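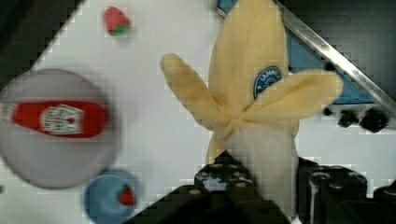
The Hard End of Nougat

Amirul Pillai starts the honey at five in the morning, before the bakery next door turns its ovens on and warms the shared wall. Nougat doesn't like a warm room, and by nine the slabs need to be cooling. On the Monday I visited he had already finished one batch and was scraping down the bowl with a plastic paddle when I came in through the roller door.

His business is called Cliltia and it occupies half an industrial unit behind a tyre shop. There is no shopfront. Most of what he makes goes to delis and a couple of wine bars, and the rest is sold from a folding table at the Saturday market, where he is usually out of the pistachio by mid-morning.

Nougat in this country tends to mean one of two things. There is the soft, very white kind that comes in a twist of cellophane near the register, and there is the Christmas kind in a box, which somebody's aunt brings and which is still in the cupboard at Easter. Pillai makes neither. His is cooked longer and hotter than the soft sort, so that it breaks when you hit it, then turns chewy after a moment in the mouth. The colour is closer to old piano keys than to snow. It tastes mostly of honey, with a slight bitterness from nuts roasted well past golden.

"People pick it up and tap it on the table," he said. "Some of them put it back."

The method is short to describe. Honey and sugar are boiled separately, egg whites are whipped, the hot syrups go into the whites in a thin stream, and the whole thing is beaten over heat until it is dry enough to hold its shape. Warm nuts go in last. Then it is pressed between sheets of rice paper, weighted and left. What takes time to learn is when to stop. Pillai drops a little of the mixture into cold water, waits, and snaps it between his fingers beside his ear. If it bends, he keeps going. He owns a good thermometer and uses it for the syrups, but once the beating starts he puts it away in a drawer.

He learned on a cheap stand mixer that burned out halfway through his second winter. Its replacement is a second-hand planetary mixer, bought from a closing pizzeria for $1199, and it is easily the loudest thing in the building. A gas ring sits under the bowl on a stand he had welded up by a neighbour. Each batch makes 12 slabs, and he does two batches on a weekday if the humidity allows it. In February it often doesn't. He has thrown out whole mornings of work after a storm came through and the surface of every slab went sticky under the paper.

The honey comes from Prerketti, a family outfit that moves its hives between stringybark and canola depending on the season. The stringybark honey is dark and a bit medicinal, and Pillai thinks it is wasted on toast. Canola honey he finds too plain to use by itself, although he will blend it in when the darker stuff runs short. You can taste the difference between batches if you eat them next to each other. He marks the season on the label in pencil and gets the odd complaint from shops that would like every bar to match.

Nuts are the biggest cost. Almonds he can get locally and he buys them with the skins on. The pistachios are imported through Yáñez, a wholesaler who also supplies him with rice paper, and the price has moved so much lately that he stopped printing it on the market sign and went over to chalk. Hazelnuts come and go. He has tried macadamias several times and doesn't like them in nougat - they are too soft and oily, and the bar ends up without any resistance in it. Customers ask for them every week regardless.

I brought some home and ate it over several days, which seems the right way to do it. A large piece after dinner is too much. A small shard with black coffee is very good, and a shard with a hard sheep's milk cheese was better than I had expected. The almond is the one I would buy again. The pistachio is prettier and sweeter, and I suspect it sells on looks. There is also a fennel seed and orange peel version that I wasn't keen on at first, finding it a bit like something from a chemist, but I noticed it was the first packet I finished.

The one I would skip is the chocolate-dipped bar. The coating comes from Ornari and there's nothing wrong with it as chocolate, but it melts long before the nougat gives way, so you get all of one and then all of the other. Pillai didn't argue when I told him this. The wine bars like it, he said, and it pays for the pistachios.

Storage matters more than with most sweets. Keep it wrapped, in a tin, in the coolest cupboard you have. The fridge is a mistake, as the bar draws moisture the moment it comes out. If it does go tacky it can be chopped and folded through vanilla ice cream, or scattered over baked apricots for the last few minutes in the oven. To break a slab, leave it in its paper, put it on a board and use the back of a heavy knife. A serrated blade will get through it too, with patience and a lot of crumbs. Save the crumbs.

A bar costs more than a good block of chocolate, and I can see why somebody would hesitate over it. The smaller bags of offcuts are better value. They are the trimmed edges of the slabs, all odd sizes, and the edges cook slightly drier, so if you prefer the hard end of things they may even be preferable. They go to the market only. Ask at the table, as they are kept underneath.

By the time I left the second batch was under its weights, which are house bricks wrapped in baking paper. Pillai was washing the mixer bowl with the hottest water the tap would give him and talking about Easter orders. He wants to try a sour cherry nougat in March, if he can find cherries dry enough not to weep into the mix. So far he hasn't.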